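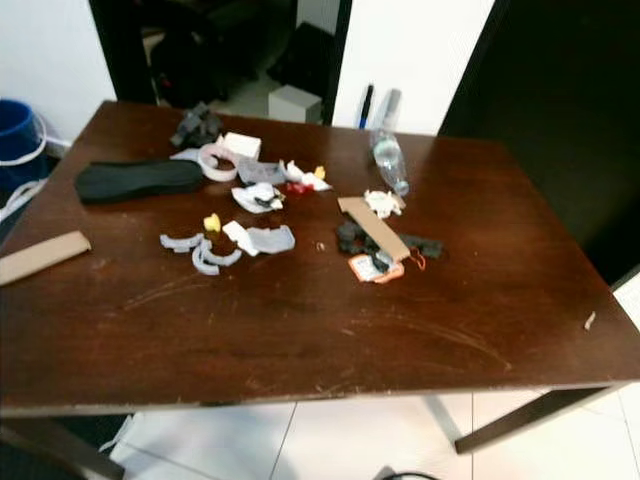 Mixed scrap on the sorting table, with foam, paper, cardboard and a plastic bottle all in together.

How to set up a hand-sorting table next to an automated line

When the Fekano arm went in at our Berthorpe returns shop, most of us figured the sorting table would be gone by September. It's still there, and I'd say it matters more than it used to, so I wanted to write down how we run it for anyone who is about to get an arm of their own and is wondering what happens to the people who did the job before (I was one of them, so I wondered plenty!).

Before you start

You'll need a table you can walk all the way around, a bucket or two, markers, and somebody who knows your scrap. For us that was Rakiya Olaniyan, who sorted by hand for years and can tell packing foam from shoe foam with her eyes half shut. Please pay that person for the setup time. We didn't at first, and it caused hard feelings that took a while to mend.

Step 1. Spread everything out

Tip a batch onto the table and push it flat with your forearm, gloves on. Leave crumpled paper crumpled for now. Small bits like to hide under it, and you want to find them yourself before the arm has to.

Step 2. Pull the awkward pieces

Go around once and take out anything with a string or loop on it, such as hang tags, plus anything clear or see-through. Our arm has a hard time with clear bottles, and a loop of string will catch on the next thing over. Long cardboard strips come out too -- fold them once and they'll usually go through fine.

Step 3. Feed the rest

Slide what's left onto the infeed in small handfuls. The arm stops itself after 7 missed picks, and then you clear the belt and press the green button. Don't reach in while it's moving, even if the piece is right there.

Step 4. Write down the misses

Keep a sheet at the table. Jin-sol Kang goes through ours at the end of each shift and changes the settings, and she likes a plain note such as "gray foam, went in paper" much better than a check mark. Our first sheets ran to 90 lines a shift, so don't be discouraged.

A word about shifts

Standing at a feed table is harder on your back than it looks, and it's lonelier than sorting with three other people. We trade places every two hours now, table to baling to dock, and we kept the long coffee break at ten. If your manager offers to move that break to suit the machine, ask to keep it where it is.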